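Rerkley Shelf Handling Program
Planning and Purchasing Guide for Site Managers

Section 2. Planning the Equipment Purchase

2.1 Purpose of this section

This section is for the person who will prepare the budget request for a shelf handling robot. It should be completed before any supplier is asked for a price. Installation is covered in Section 3, and operator training in Section 4.

2.2 Before you begin

You will need the site floor plan, the current product list and the name of the manager who approves capital spending. At the Flillholm site this is Desmond Dunleavy. All other sites should send their request to Ezekiel Oyelaran in the purchasing office.

2.3 Steps

1. Walk the aisles with the floor plan and mark every shelf the robot is expected to serve. Leave out shelves that are due to be replaced.

2. Measure the clear height between each shelf and the one over it. Record the smallest figure on Form 7. Take the measurement at the front lip as well as at the back wall.

3. List each package type on the marked shelves. Keep rigid bottles, soft packets and wrapped multipacks on separate lines, as suppliers price grippers by package type.

4. Write down the tasks to be done, such as picking, straightening or restocking. Use one line for each task.

5. Request written quotes from at least 2 suppliers. Each quote must show the arm, the gripper, the software license and the service contract as separate items.

6. Add the cost of site work, including power outlets, floor repair and any change to the shelving.

7. Enter the totals on the budget sheet and allow 14 working days for review.

Note: The Eso planning sheet accepts up to 454 product lines. Larger sites must submit a second sheet.

CAUTION: Do not sign a supplier's trial agreement before the review is complete. Some trial agreements change to a lease when the trial period ends.

2.4 Describing the handling work

Suppliers will ask how the work is done by hand. Describe the reach, the grip and the items close to the product. Bottles kept over a lower shelf of soft packets need their own entry, and the entry should state where on the bottle the hand takes hold.

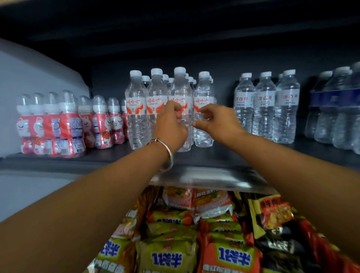 Handling bottled water by hand, with noodle packets on the shelf below. 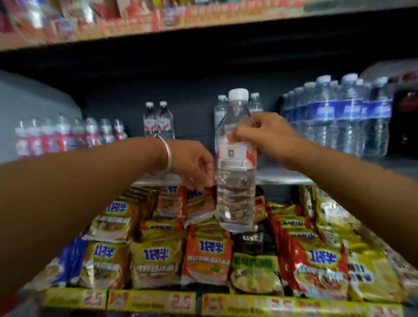 Where a shelf holds more than one bottle shape, enter each shape on its own line, even if the products share a price. A gripper quoted for one diameter may need a second set of fingers for another, and these are often left out of the first quote – ask for them by name.

2.5 Running costs

Include the following in the yearly figure:

Service visits and travel charges
Replacement gripper pads
Software renewal
Staff time for daily checks

Sites that buy through the Van Dusen contract should not enter travel charges. They are already part of the contract price.

Note: Staff time is entered in hours. The purchasing office will apply the pay rate.

2.6 Submitting the request

Send the completed forms, both quotes and the floor plan in a single package. Requests received after the end of October are held for the next budget year. Incomplete requests are returned to the site manager without review.

Section revised 07/12/2025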